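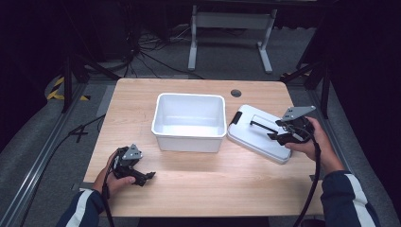 Triin Lill wondered, after our last walk, whether a daily photo of one small town doesn't run dry by May, and I've been chewing on that ever since!

Filed under: Handouts, Local Photography, Week 8

My own feeling is that it gets easier. Altau has one decent canal lock, and I must have stood at it in every kind of weather (mostly drizzle, if I'm truthful), and each time the water was doing something new. Lalit Kushwaha has posted 3,468 pictures of Wannasri, 111 of them of the same footbridge, and I'd happily look at them all again.

For next time, please choose one spot within an easy walk of home and go back to it at dawn, at noon and after the street lamps come on. Write a line or two under each photo saying where you stood and which way you faced, and link back to your earlier visits, as Lalit does so nicely. Bring all three along, even the blurry one.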